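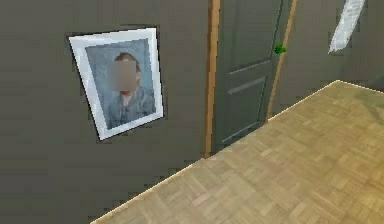 A framed portrait on a gray wall, hanging out of level.

Dirnmont revises hanging and anchoring rules for furnished rentals

March 9, 2019

The Dirnmont housing office has published revised fixing rules for furnished rental units. The text covers wall-hung items and freestanding storage furniture, and takes effect in May. It replaces a two-page notice that set no load figures.

Under the new rules, any framed item above a bed or seat must hang from two fixing points set at the same height. Single-hook hanging remains allowed elsewhere, provided the hook is rated for the full weight of the frame and glass. Adhesive strips are no longer accepted on painted plaster.

The office based the changes on inspections of 305 units in the Istesau and Esteban districts. Inspectors recorded at least one fixing defect in 218 of them. Loose screws in hollow walls were the most common fault, followed by missing anchors on chests of drawers.

"The old notice said 'securely fixed' and left it there," said Gwenllian Gronow, who led the inspections. "Two inspectors could look at the same wall and write different reports."

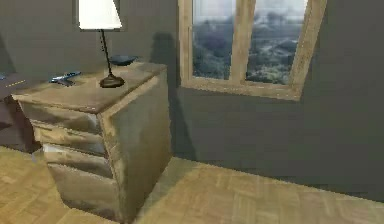

For drawer units, the rules set a pull test at the top edge, carried out with one drawer fully open. Units that move more than 19 millimeters must be anchored to a stud or to masonry. Low units are exempt if they pass the test unanchored – the result has to be entered in the inventory sheet either way.

Landlords may do the test themselves. Flomard, a supplier of wall anchors, has said it will sell a spring gauge suited to the purpose, but the office does not require any particular make.

Asger Brøndum, who manages rental units in Istesau, said the pull test was reasonable but the paperwork was heavy. "We have older buildings where you drill and find nothing behind the plaster," he said. "The form has no box for that."

The office expects to process around 4000 inventory sheets in the first year. Hugo Quintana of the permits desk said a corrected form, with a field for wall type, would be issued before the rules take effect. Existing tenancies are covered from their next renewal.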